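Search this help center
Enter a keyword or article title
Search

Print this page
E-mail this page

Setting Up Alert Rules for Connected Equipment in Marar

This guide explains how to create, test and maintain alert rules in the Marar device management console. It is intended for site administrators who have already enrolled at least one gateway and who hold the Rule Editor permission. Users with the Viewer permission can read existing rules but cannot save changes.

An alert rule compares a value reported by a device with a limit that you define. When the limit is passed, Marar opens an alert and notifies the contacts assigned to the rule. Rules run on the server, so a device does not need to be restarted when a rule is added or edited.

Before You Begin

Confirm that the gateway appears as Online in the Devices list. A gateway shown as Pending has been registered but has not yet sent any data, and rules attached to it will remain inactive.

Check that each sensor reports in the unit you expect. Marar does not convert units when it evaluates a rule. If a temperature sensor reports in Celsius and the limit is entered in Fahrenheit, the rule will save without an error and will give incorrect results.

Organizations that use the Trindier gateway should install the current connector package before continuing. Older connector packages send readings in batches, and an alert may be delayed until the next batch arrives. The package version is shown on the Gateway Details tab, under Software.

Step 1: Group Your Devices

Rules can be attached to a single device or to a group. Groups are recommended for any site with several devices of the same type. A rule attached to a group applies to every current member and to any device added later.

Open Devices and select Groups, then New Group. Enter a name of up to 30 characters. Names should identify the location first and the equipment second, for example "North Building Pumps." Select the devices to include and choose Save.

A device may belong to more than one group. If two groups carry rules on the same reading, both rules are evaluated and both may open an alert. Review the Effective Rules tab of a device to see every rule that applies to it and the group from which each one comes.

Step 2: Create the Rule

Open Rules and select New Rule. The form has four required fields.

Source: the device or group to be monitored.

Reading: the value to be compared. Only readings received from the source since it was enrolled are listed. If the reading you need is missing, open the device page and confirm that the channel is enabled.

Condition: the comparison and the limit. Available comparisons are above, below, equal to, and no data received.

Duration: the number of minutes for which the condition must hold before an alert is opened. The default is 2 minutes. A duration of zero opens an alert on the first matching reading and is suitable only for safety contacts and door switches.

A group rule can contain up to 100 devices. Larger groups can be saved, but rules cannot be attached to them until they are divided.

Step 3: Choose a Severity Level

Marar provides three levels: Notice, Warning and Critical. A Notice is written to the log and appears on the dashboard. A Warning also sends an e-mail message to the assigned contacts. A Critical alert sends e-mail and text messages, and repeats them until a contact acknowledges the alert.

Critical should be reserved for conditions that require a person to act at once. Sites that assign it widely tend to find that messages are ignored – a review of the rule list each September is a sensible time to move outdated Critical rules down to Warning.
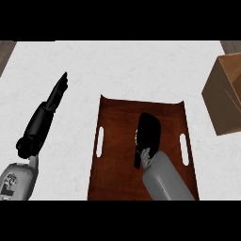 Severity should be set according to the result of a failure at that position, and the price of the equipment is a poor guide to it. A storage room sensor and a sensor on a production line may be the same model and still call for different levels. The same applies to equipment that shares a work surface. Where a fault on one device may affect another, a single group rule covering both devices is preferable to two separate rules. Select "Any member" in the group options so that a fault on one device opens the alert. The "All members" option waits until every device in the group meets the condition.

Step 4: Assign Contacts

Select Contacts on the rule form and add at least one person or distribution list. Text messages can be sent only to contacts whose telephone number has been confirmed. An unconfirmed number is marked with a gray icon in the list.

Contacts may be given working hours. Outside those hours, Warning messages are held and delivered at the start of the next period. Critical messages are never held. If every contact on a rule is outside working hours, Marar delivers Warning messages to the site's default contact, which is set under Site Preferences.

Step 5: Test the Rule

Save the rule with the status set to Test. In this state Marar evaluates the rule against live readings and records the result, but no message is sent. Allow the test to run through at least one full working shift and then open Test Results.

The results page lists each time the rule would have opened an alert. If the list is longer than expected, increase the duration before changing the limit. Short peaks are common when motors start, and a longer duration usually removes them.

To check message delivery separately, select Send Test Message. The message carries the word TEST in its subject line and does not need to be acknowledged.

When the results are satisfactory, change the status to Active. The change takes effect with the next reading received.

Importing Rules From Kerkomine

Sites moving from Kerkomine can import their existing rules as a CSV file. Open Rules, select Import, and choose the Kerkomine template. Limits, durations and rule names are carried over. Contacts are not, and must be assigned again before a rule can be made active.

Kerkomine files record duration in seconds. The importer converts these values to whole minutes and rounds up, so a rule with a duration of 30 seconds becomes a rule of one minute. Imported rules are always saved with the status Test.

Customers whose accounts are managed by Prestisport should request the export file from their Prestisport account desk, as the export function is not available to individual users on those accounts.

Common Problems

The rule is active but no alert has opened. Compare the reading on the device page with the limit, and confirm that the condition has held for the full duration. A single reading on the other side of the limit resets the duration to zero.

Alerts open and close repeatedly. The reading is moving back and forth across the limit. Enter a value in the optional Clear At field. For a rule that opens above a given limit, the Clear At value should be set lower than that limit.

A "no data received" rule opens during planned maintenance. Place the device in Maintenance Mode before work begins. Rules are suspended while the mode is on, and readings are still stored. Maintenance Mode ends at the time entered by the user or when it is switched off by hand.

The Save button is unavailable. A required field is empty, or another administrator has the rule open for editing. The name of the other user is shown at the top of the form.

Changes to active rules are recorded in the Audit Log, together with the earlier values. To restore an earlier version, open the entry and select Restore. The restored rule is saved as Test and must be made active again by a user with the Rule Editor permission.

Print this page
E-mail this page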